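Joto Spülkorb 502 und Geschirrwagen Drirnine im Praxistest

Prüfbericht der Beschaffungsstelle für Gemeinschaftsküchen
Stand: Mai 2020

Gegenstand und Anlass der Prüfung

Die Beschaffungsstelle betreut die Ausstattung von Teeküchen, Kantinen und Veranstaltungsräumen ihrer Mitgliedseinrichtungen. Im März ist die Rahmenvereinbarung über Transport- und Aufbewahrungsmittel für Geschirr ausgelaufen. Vor der Neuausschreibung wurden zwei Produkte einer eingehenden Erprobung unterzogen, die in den Mitgliedseinrichtungen besonders häufig nachgefragt werden: der Spülkorb 502 des Herstellers Joto und der Geschirrwagen Drirnine, der über das Handelshaus Ateş bezogen wird.

Die Leitung der Erprobung lag bei Tsz-kin Hsieh, Referat Küchentechnik. Beide Produkte wurden zum regulären Katalogpreis erworben. Eine Kostenbeteiligung der Hersteller fand nicht statt, Leihgeräte wurden nicht angenommen.

Der Spülkorb kostet in der Grundausführung 89 Euro, der Geschirrwagen 368 Euro, jeweils einschließlich Umsatzsteuer und ohne Versand. Für eine Teeküche mittlerer Größe ergibt sich mit einem Wagen und vier Körben eine Investition, die in vielen Häusern noch ohne gesondertes Vergabeverfahren beschafft werden kann. Die örtlichen Wertgrenzen sind zu beachten.

Lieferung und Aufbau

Der Spülkorb wird gebrauchsfertig geliefert. Der Geschirrwagen trifft in zwei Kartons ein und ist vor Ort zu montieren. Die beiliegende Anleitung liegt in deutscher, türkischer und englischer Sprache vor; die deutsche Fassung ist verständlich, vertauscht jedoch in Schritt vier die Bezeichnungen der vorderen und der hinteren Querstrebe. Wer der Abbildung folgt und den Text außer Acht lässt, gelangt zum richtigen Ergebnis. Der Handel wurde auf den Fehler hingewiesen und hat eine Korrektur zugesagt.

Das mitgelieferte Werkzeug erfüllt seinen Zweck nur bedingt. Der Innensechskantschlüssel ist kurz geraten, sodass die unteren Schrauben der Rollenaufnahme schwer zu erreichen sind. Die Verwendung eines eigenen Schlüssels mit längerem Schaft wird empfohlen. Eine zweite Person ist für das Aufsetzen der oberen Ablage erforderlich.

Spülkorb 502 im täglichen Gebrauch

Der Korb nimmt Becher und Gläser in einem festen Raster auf. Das Raster ist auf Becher mit seitlichem Henkel ausgelegt und lässt sich nicht verändern. Bei einheitlichem Geschirr ist dies unproblematisch. In Teeküchen, deren Bestand über die Jahre aus unterschiedlichen Quellen zusammengekommen ist, bleiben dagegen regelmäßig Fächer ungenutzt, weil ein ausladender Henkel in das Nachbarfach ragt.

Positiv hervorzuheben ist der umlaufende Griffrand. Er ist auch mit nassen Händen sicher zu fassen und weist keine scharfen Grate auf. Das Abtropfverhalten ist gut, sofern der Korb leicht schräg abgestellt wird. Auf ebener Fläche sammelt sich Restwasser in den hinteren Ecken – ein Mangel, der bereits beim Vorgängermodell bestand.

Nach 1.677 Spülgängen in der gewerblichen Haubenspülmaschine der Zentralküche zeigte der am stärksten beanspruchte Korb leichte Verfärbungen, jedoch keine Risse. Die Beschriftung mit der Artikelnummer war nicht mehr lesbar. Einrichtungen, die ihre Körbe inventarisieren, sollten daher eine eigene Kennzeichnung anbringen.

Vergleich mit einfachen Tabletts

Mehrere Einrichtungen haben im Vorfeld die Frage gestellt, ob ein Spülkorb für den Transport überhaupt benötigt wird oder ob das herkömmliche Tablett genügt. Für kurze Wege zwischen Besprechungsraum und Teeküche ist das Tablett nach hiesiger Einschätzung weiterhin ausreichend. Es ist preisgünstig, leicht zu reinigen und nimmt Becher jeder Form auf. Dicht gestellte Becher stützen sich gegenseitig, solange das Tablett waagerecht gehalten wird.
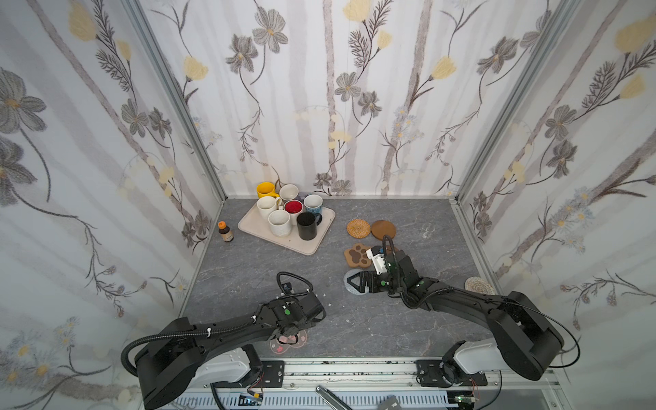
Becher auf einem Kunststofftablett. Foto: Beschaffungsstelle, Referat Küchentechnik

Anders stellt sich die Lage bei Türschwellen, Aufzügen und längeren Fluren dar. Auf dem Geschirrwagen verrutschte ein beladenes Tablett ohne rutschhemmende Unterlage bereits bei mäßiger Kurvenfahrt, während der Spülkorb in der Mulde der Ablage sicheren Halt fand. Eine Unterlage der Marke Susine, die ergänzend erprobt wurde, behob das Problem weitgehend, muss jedoch nach jeder Nutzung abgewischt werden und wird erfahrungsgemäß nach kurzer Zeit verlegt.

Geschirrwagen Drirnine

Der Wagen verfügt über zwei Ablagen und vier Lenkrollen, von denen zwei feststellbar sind. Das Fahrverhalten auf Linoleum und Fliesen ist ruhig. Auf Teppichboden erhöht sich der Kraftaufwand merklich, und bei voller Beladung neigt der Wagen dazu, seitlich auszubrechen. Für Häuser mit überwiegend textilen Bodenbelägen ist die Ausführung mit größeren Rollen vorzuziehen, die Ateş gegen Aufpreis anbietet.

Die Feststellbremsen greifen zuverlässig. Ihre Hebel sind allerdings so flach ausgeführt, dass sie mit dem Schuh nur schwer gelöst werden können. Mehrere Beschäftigte haben sich angewöhnt, die Bremse von Hand zu lösen. Aus ergonomischer Sicht ist dies zu beanstanden.

Die Reinigung der Ablagen gelingt mit einem feuchten Tuch und handelsüblichem Neutralreiniger. Schwer zugänglich bleibt der Spalt zwischen Ablage und Rahmen, in dem sich Zucker und Kaffeereste festsetzen.

Ersatzteile und Gewährleistung

Rollen und Bremshebel sind einzeln erhältlich, die Ablagen nur paarweise. Eine probeweise bestellte Rolle traf innerhalb einer Woche ein und passte ohne Nacharbeit. Für den Spülkorb hält Joto keine Ersatzteile vor; bei einem Bruch ist der gesamte Korb zu ersetzen.

Bewertung und Empfehlung

Der Spülkorb 502 erhält die Bewertung »gut«. Er wird für Einrichtungen mit einheitlichem Becherbestand und eigener Spülküche zur Beschaffung empfohlen. Der Geschirrwagen Drirnine erhält die Bewertung »befriedigend« – maßgeblich für die Abwertung sind die Bremshebel und der Spalt an den Ablagen. Gegen eine Beschaffung bestehen gleichwohl keine Bedenken, sofern die Wege überwiegend über glatte Böden führen.

Rückmeldungen aus den Mitgliedseinrichtungen nimmt das Referat Küchentechnik schriftlich entgegen. Bei Beanstandungen sind Artikelnummer und Lieferdatum anzugeben.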